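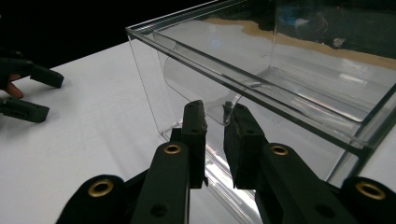 Spent the morning trying to work out what our parking sensors cost us. I mean the town, not me personally. Brestholm put them in two years ago, one under every bay by the market, and the pitch was that drivers would stop circling. Maybe they have. The data goes off to Gondari's servers and we get a monthly PDF. A PDF! I'd like the whole thing as easy to see into as a clear acrylic box, every count, every dropped reading, open to whoever wants to look. Instead, page 6 has a bar chart with no labels.

So. Asked for the raw numbers in October. Got 12 rows. Twelve, for a network of 2000 sensors. Monthly averages, nothing by hour, nothing by street.

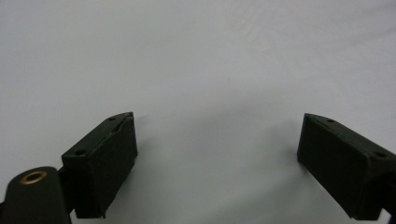
Plain pale surface, dark gripper fingers.

Next thing is batteries. They're meant to last 6 years and teh ones on Mill Street are dead after 3. Dead bay reads as empty so the app sends you there, and you get there and its full. Round you go again. Wrote to Delaunay, who do the maintenence, no answer yet.

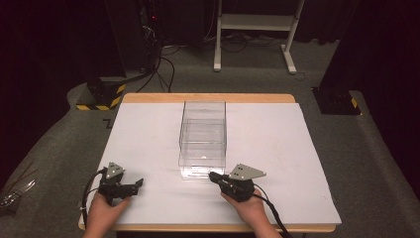 Perrine Bailly wrote in to say I'm being unfair on the batteries, cold ground kills them and no supplier would do better, and what the town should've done is put cameras on the lamp posts like they have in Hunia. Hmm. Not sure I want that either. More when Delaunay gets back to me.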